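Spent most of March teaching two robot arms to put groceries in a bag, and I have so much to say about it that it has to be a thread. Get a snack.

1/ The setup: two arms side by side on one rail, and I drive both of them by hand. I hold a pair of leader arms in the next room, the real ones copy me, and everything gets saved as a demonstration. I close my hand, the gripper closes. It still makes me grin every single time.

2/ I'm not writing any rules for the motion. There's no line of code that says "go to the rim of the bag." I just do the task over and over and the policy learns from what I did, including the bad habits. Especially the bad habits, wow.

3/ The project is called Orance (yes, I named it after a typo in a folder, and yes, it stuck). The goal for this round was 200 clean demos of one thing: open a thin plastic bag, move produce between the basket and the bag, let go without dragging everything along.

4/ I got my 200! It took 300 tries. The other hundred are in a folder called "nope" and I may still use some of them, because the ones where I drop something and recover are pretty interesting.

5/ Thin plastic bags are the hardest thing I have ever teleoperated. Harder than zippers. Harder than socks!! The bag has no shape until you give it one, and then it loses it the second you loosen your grip.

6/ What finally worked for me: pinch one side of the rim with one arm and DON'T move. Then bring the other arm in slowly, pinch the opposite side, and only then pull apart, maybe a finger's width at a time. If both hands go hunting for the rim together, you're going to have a long afternoon.

7/ Somebody at Skendton (the shared lab where I rent a bench) told me to practice with my eyes closed except for the wrist camera feed. Best advice I got all month. If I can't tell what to do from the camera views, the policy can't either, and peeking through the doorway is cheating.

8/ So now I drive from the screens only. My first day doing that was awful, I knocked the basket over four times. By the end of the week I was faster than before.

9/ Wrist view first, then the wide one:

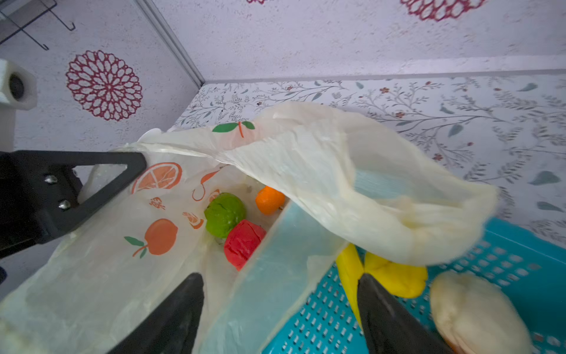
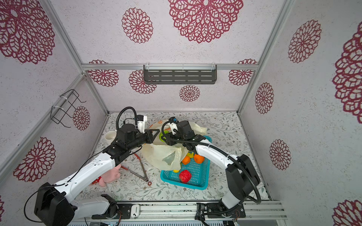

10/ People ask why I bother with patterned paper on everything. I want the policy to cope with a busy background, so I swap the paper between batches. A model trained on plain white got very confused by my kitchen counter last year and I am still a little sore about it.

11/ Numbers for the nerds: 1436 seconds was my longest stretch of driving without a break. Do not do this. My forearms were jelly and the last few demos in that stretch were so sloppy that I threw them all out. I now stop every ten minutes and walk to the water cooler.

12/ Also, go slower than you think. My early demos were quick and jerky and I was very proud of them. Training on those gave me a robot that lunged at fruit. Once I calmed down, so did it!

13/ And pause for a beat before you let go of something. I used to open the gripper while my hand was still traveling, and the first policy picked that up perfectly, so it would sort of fling the lime. Great fun to watch, terrible for packing.

14/ Mix up your starting layout too. I had one batch where the basket never moved, and the policy got so attached to that one spot that it reached there even when I took the basket away. Now I shove it a bit and turn it before every demo.

15/ Chauhan (my nickname for the training box under the desk, it hums) is chewing on the full set right now. Last checkpoint could grab the rim most of the time, but it still gives up when the two layers of plastic stick together. Same, buddy.

16/ Next round is two bags, and after that I want to take the whole thing over to the Brirden open house and let visitors drive. Kids pick this up so fast, I'm kind of hoping to steal their technique.

17/ If you've gotten a robot to separate stuck plastic layers, please tell me how you demoed it. Rubbing the fingers together? Poking from the top? I'll try anything. Replies are open and I'm up way too late watching a loss curve.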